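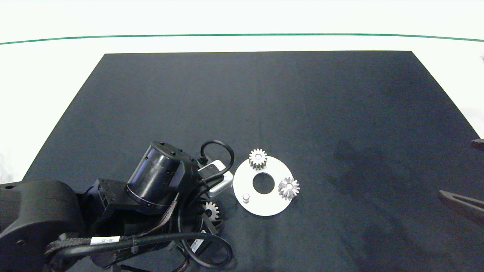

A small silver spur gear on a black cloth mat, spread over a white tabletop.

Kęstutis Zariņš wants me to believe in a piece of cloth. He has been fixing gearboxes for small appliances and model trains at Revum for 16 years, and he says the best money he ever spent on his bench went to a mat. I've heard this kind of thing before, usually from someone with mats to sell.

He has mats to sell. The Prallent, a black cloth bench mat, went on sale through the shop in March. So I asked him first whether I was there for an interview or an ad.

"You can write that it's a rag if you want," he said. "I used a rag for years. An old black bedsheet, folded. It worked pretty well."

Then why would anyone pay for one?

"Because the bedsheet slid. You pull a screwdriver across it and the whole thing comes with you, parts and all. This one stays put better." How much better? He shrugged. He had not measured it.

The case for black is simple enough. Most gears that come across his bench are silver or brass, and on a white table under strong light the silver ones wash out. On black they show up. I put it to him that this only holds for bright parts, and that half the things inside a cheap gearbox are black plastic.

"Sure," he said. "Then you work on the white part of the table. The mat doesn't go all the way across."

That was the most sensible thing he said all morning, and it is also an argument for owning a white table and skipping the mat. He laughed when I told him so. He didn't really answer it.

We talked longer about gears, where I trust him more. Revum keeps 4,000 of them in drawers, bought mostly as leftover stock when a supplier called Aaltonen closed its counter. They are sorted by tooth count first and bore second. I would have gone by what they came out of, and I said that a customer with a broken food grinder doesn't know how many teeth he needs.

"He doesn't have to know. He brings me the broken one and I count." And if the teeth are gone? "There's usually a stump. If there's no stump I look at the gear it runs against and the distance between the shafts. Sometimes I get it wrong and he comes back."

How often is sometimes? He thought it over and offered 2 returns so far this year. I asked to see the book. The book had 11, though he pointed out that most of those were for other faults, a cracked housing, a motor that was already on its way out. I read through the entries and he may be right. They were written in pencil and some just say "again."

He is firm about spur gears in particular. People replace them in pairs, he said, when one would do, because the videos tell them to. "If the teeth on the other one are good, leave it alone. You're paying for a gear you already have." I pointed out that a worn gear can chew up a new one. He agreed, and said that was why he looks at the teeth with a loupe first. Most of his customers don't own a loupe. He sells those too.

The thing I went in least convinced about was dust. Cloth sheds, and lint in a greased gear train is a nuisance. The rubber mat he used before, a Rokar, could be wiped clean with a damp towel. Zariņš says he shakes the cloth out at the end of the day and washes it when it looks bad, and that he has never traced a failure to lint.

"Have you tried to?" I asked.

"No," he said. "How would I?"

He did allow that he puts grease on over a tray, away from the cloth. That isn't mentioned on the card that comes with the Prallent. He said it might go on the next printing.

What he likes most about cloth, he told me, is that a gear set down on it stays where it was set down. On rubber they stay too, I said. "On rubber they bounce first." I dropped one of his gears on both, from hand height, with his permission. The one on the rubber hopped off the bench and we spent a while on our knees by the radiator. The one on the cloth landed and lay there. One drop each proves very little, and I told him that while he was still looking under the radiator.

I didn't buy the mat. I did go home and look for a black bedsheet.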